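Studero Notebook Handouts Archive Contact

Notebook > Workshop > Drink diary cards

April 2023

Back on the diary cards, finally! Last month I sent 80 of the folded ones to the Skurkov drop-in and 81 came back, which puzzled me until I saw that one was a photocopy somebody had made for a friend. I like that a lot. It means the card is plain enough to pass along without me standing there explaining it.

The main complaint from March was the "planned" column. People filled in what they drank but left the plan blank, or wrote the plan in afterward (same pen, same slant, you can tell). So on the new draft the plan gets its own strip at the top, to be filled in before the first drink, and the seven days sit underneath. I also made the boxes taller - my own handwriting wouldn't fit in the old ones either.

Still arguing with myself about drink sizes. A lot of people pour at home, and "one glass" can be nearly anything. I measured my own usual wine pour on the kitchen scale and I'm not writing the number down here, but it was a good bit more than I'd have guessed.

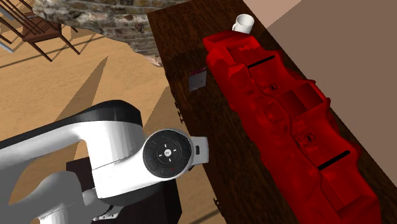

Things to fix before printing

1. Move the drink size chart to the back. On the front it crowds out Sunday.

2. Change "failed day" to "over plan." I can't believe I let the first one through. A day over plan is a day you wrote down, and that's the whole use of the card.

3. Add a line about heavy daily drinkers talking to a doctor before stopping all at once. It needs to be on the card itself and in normal size type, please, whoever does the layout.

4. Ask Stoltirora for a price on 1,000 in the heavier stock. The Lobo quote was for 331 and came out silly per card.

5. Try the pocket size again, maybe with the week running down the long side? The last one wouldn't stay folded.

Next draft goes in the blue tray. Scribble on it all you like.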